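Home > Guides > Bench practice > Suturing

Print this page | E-mail this page

Section 8: Placing and tying a stitch

Read Section 7 first. Everyone says they have, and then they ask where the thread goes.

1. Check that both instruments respond before you go anywhere near the tissue surface. Keep your movements small.

2. Take up the suture in the closed jaws. Grip it firmly enough that it can't slide, and no firmer. Thread that has been chewed will look fine until you ask something of it.

3. Know where your needle is. It is thin, curved and dark, and so are most of the shadows it likes to lie in.
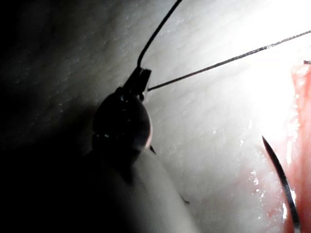
Fig. 8a. Suture held in closed jaws, curved needle at lower right.

CAUTION: Don't haul on a taut strand to see what's on the other end. It's a needle. It was always going to be a needle.

4. Bring the second instrument in from the opposite side, jaws slightly open, and collect the strand. Work close to the incision. Big theatrical loops suit rhythmic gymnastics and very little else.

5. Form the knot and lay it flat over the incision. Draw the two ends apart evenly until the edges meet. Stop there - a strangled edge earns you no extra marks.

6. Leave the finished stitch alone and move along to the next one. 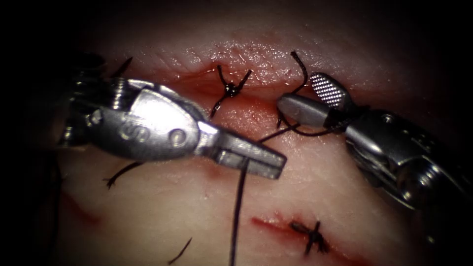

Fig. 8b. Two instruments at the upper incision, with a tied suture in place.

NOTE: If the incision still gapes between stitches, add another. Pulling the last one tighter is a popular remedy with a poor record.

7. Account for every needle before you leave the bench. If the tally is off by one, nobody goes to lunch.

Menaka Uddin keeps the master copy of this guide and would like your corrections in writing, with the step number. "The knot bit is confusing" has been received 76 times.

Filed under: Skills lab, Knots and needles

Print this page | E-mail this page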